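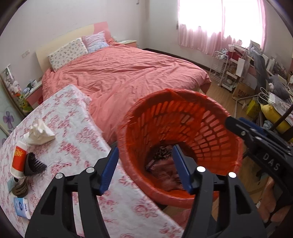

Ratico to publish second Hanrahan novel in January

2020-11-22

Sorcha Hanrahan's second historical novel, The Salt Road to Clalolari, will be published in January by Ratico. The hardback runs to 515 pages and is the first of 3 planned books following the same family.

The story opens in a small port under siege, where Mirela, a dyer's daughter, is left to run the workshop after her father is taken for the galleys. She hides a wounded messenger in the drying loft and finds herself carrying his letters inland – to a bishop who may not want them delivered.

Hanrahan's debut, The Lamp Keeper, came out 2 years ago and was set in the same region a generation earlier. Readers don't need to have finished it first, though the old ferryman returns in a larger part.

"I wanted to write about faith from the point of view of someone too busy to think about it much," Hanrahan said. "Mirela prays while she's working, and she argues back."

Jamshid Soltani, who edited both novels, said the ending had been rewritten since the proof copies went out. Reviewers will be sent the final chapters separately.

An audiobook will follow, lasting 30 hours. Orders are open now at the Ó Flaithearta bookshop, which will have signed copies.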